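Volen Boot Organiser for Stolliveo Estates
Part no. 467

The Volen is a fitted organiser for the boot of the Stolliveo estate, all model years with the flat load floor. It drops over the original carpet and fixes to the factory lashing eyes with 2 straps. No drilling is needed. It will not fit cars with the third row of seats. 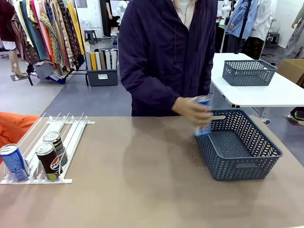 Most estate boots are a good shape for suitcases and a poor one for shopping. Small items end up against the tailgate and fall out when it opens. A plain plastic basket, like the dark grey one with the handle cut into its short side, will carry a few drinks cans from the house to the car, and the centre bay of the Volen is open so that a basket can be left in it.

Maximum load is 30 kg, spread evenly. Remove the organiser before folding the rear seats. 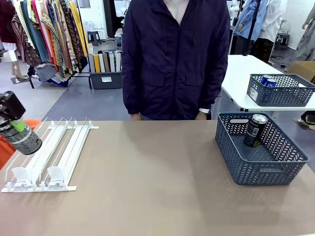 The Prata divider set is sold separately and splits the left bay lengthways. It is meant for bottles of screenwash, oil and coolant. The layout will be familiar from shop shelving, where white dividers make two lanes side by side and a can goes in at one end. Ours has no pushers, and the dividers lift out for cleaning.

Also available: Trelto tailgate net, 100 cm wide.

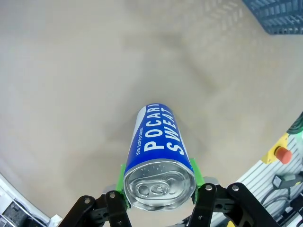

Words: Sihan Xiao
Page updated October 2021

Orders are sent out within 2 working days. Straps and fixing clips are included. Wipe clean with a damp cloth and let it dry before refitting.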